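The Long Dark Tray

We moved into the fourth unit at Stotora on a Wednesday, and by teatime I had already fallen in love with the table.

You have to understand that I had come from a flat in Parow where the table was a door laid over two crates. It wobbled when you buttered toast. It wobbled when a lorry went by! And now there was a proper one, wide and pale and smooth, and my sister and I were allowed to decide what went on it.

"Something low," said my sister. "So people can talk over the top."

"Something bright," I said.

We had 900 rand to spend and one evening to do it, with the supper on Friday and thirty-four people coming (my aunt had invited them all before asking whether we had chairs). So off we went to Datuveck, the second-hand place behind the bus depot, which sells everything from mangles to wedding arches and smells wonderfully of floor polish. If you have never been, go early and wear old shoes. I have spent whole mornings in there and come home with a single spoon, perfectly happy.

My sister found the tray first. She had to drag it out from under a rolled carpet, and she stood it on its end and looked at it the way other people look at puppies. It was long and nearly black, with rounded ends, and the ticket said 146. I thought it was gloomy. I told her so, at length, all the way down the aisle of lampshades.

"Wait till there's something on it," she said.

Then I saw the vase, and I stopped complaining. It was amber, the colour of the syrup my gran kept on the high shelf, with a twisting pattern of diamonds all over it. I picked it up and put it down four times. The woman at the till said I might as well marry it.

The plant came from Motaung, the nursery next door, where they were bringing in the pots for the night. Ten minutes to closing, and there it sat by the tap, a fat little mound of pale green leaves in a white pot. We carried everything home on the bus, my sister with the tray across her knees and me with the vase inside my jumper. We had the old bowls from Parow to add to it, the dark ones my mother served everything in, and we were too excited to eat first. We simply started setting things out. 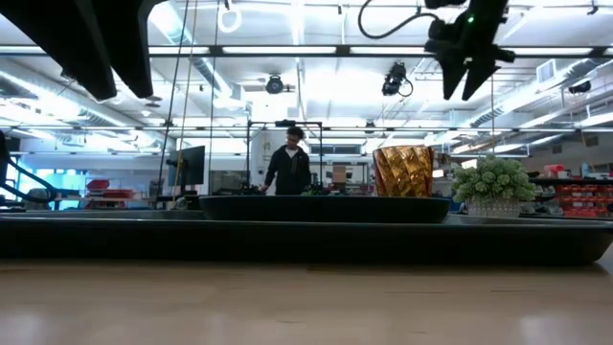
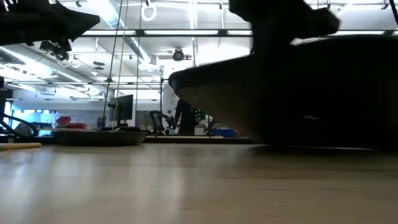

The Second Go

"The vase wants to be near the plant," my sister said.

"The vase wants to be looked at," I said, "and so it should be."

I had come round to the tray by then, though I held off telling her for a good hour. All that darkness underneath made the glass look lit from inside. The leaves looked greener for it too. Even my mother's oval bowl, which I had seen on every Sunday of my childhood and never once thought about, had turned into something you might cross a room to see.

We argued about the bowl, of course. I wanted it filled with lemons. She wanted it left alone, because our mother had always put it out before she had decided what to cook, and she said that an empty bowl was how you knew a meal was coming. I had forgotten that. I had forgotten the sound of it too, the small knock as it met the table, and how the pair of us would come running in from the yard to ask what we were having.

So the bowl stayed as it was.

We tried the other things every way we could think of. We put the plant in the middle and it looked like a hat. We took the tray away altogether and I was the one who asked for it back – she was very decent about that. At one point we were both lying with our chins on the wood, squinting along it to see what a small cousin would see, and we got the giggles so badly that the man from the next unit knocked to find out if we were all right.

He stayed for tea. He walked round the table twice with his mug and said he liked the orange one.

"It's amber," I said.

"It's lovely, whatever it is," he said, and asked if Friday was open to neighbours.

My sister looked at me. I looked at the table, with all that good pale wood still to fill, and went to find a pencil so I could write thirty-five on my aunt's list.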